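Bench log, two-arm station, September

Task set: tabletop tidy, small objects. Operator on the leader arms: Dulce Contreras. Table side: Halima Ondieki for the first block, then Emiliano swapped in on the recording desk. Notes by U. Troncoso.

Started 9:40. Follower arms homed without complaint. The left gripper closed past zero by 2 mm on the first check, so I redid the zero with the pads touching and saved it under a new name. The old file stays in the folder until Cirilo has looked at it. Do not load it.

Foam pads are the speckled black type on the green printed brackets. Checked the hex screws on both finger plates before starting. One took a quarter turn. No thread lock on hand; ordered from Wundoven.

First layout was paper rolls standing on the white sheet, brown cloth to one side, metal tray for the other arm. The prompt reads "put the roll in the tray." Dulce says upright rolls are harder by remote than they look, as the wrist view loses the roll behind the pad during the last part of the approach. She ended up coming in low and from the side, then lifting straight.

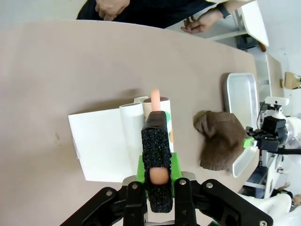
Grip force is the main open point. At the default setting the pads flatten a paper roll before the operator feels anything through the leader. I dropped the current limit to 2000 on both follower grippers and we ran again. Better. The roll keeps its shape, but anything heavier slips on a fast lift. Emiliano wants one limit per object class. I would keep a single limit and ask operators to slow down, as a limit that changes between episodes will be hard to trace later. Not settled.

Leader to follower lag felt worse after the break. Restarted the bridge process, and Dulce reported it back to normal. Brinine (the logging machine) was copying the morning's data over the same switch at that point. Copies now wait until the end of a session.

Episode count at the stop: 56 kept, 3380 in the set including earlier sessions. Discards were tagged by cause at the desk. Please use the existing tags. "Bad" is not a cause.

Layout B

Colored paper pieces on the open table, cup and white box toward the far edge. Instruction is given one object at a time, by voice and by pointing, and the operator does not know the target in advance. This was Halima's request: she wants the pause before the motion to be in the data. Dulce held the arm still until the target was named, then moved. Early episodes had her drifting toward the nearest piece during the wait; those went out.

Flat paper is poor with these pads. The foam rides over the edge of a sheet. A folded piece gives the pad something to catch. For the flat ones she pressed down lightly, dragged toward the base and pinched the buckle. It works by hand on the leaders, but I doubt a policy will learn it from this few.
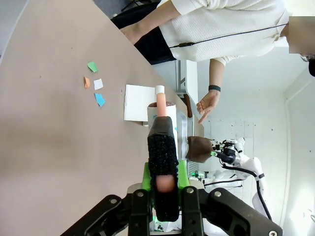

To do

Cirilo: compare old and new gripper zero files, delete one.
Emiliano: write up the per-object limit idea with numbers from the force log.
Halima: fix the wording of the Layout B prompts. "That one" appears in the transcript and is no use without the gesture time.
Me: try thinner foam from the Chávez roll on one finger only, same layout, same operator. Also move the wrist camera mount up a notch if the cable allows.

Leader arms parked and powered down at 5:15. Wavness build left on the desk machine, not updated.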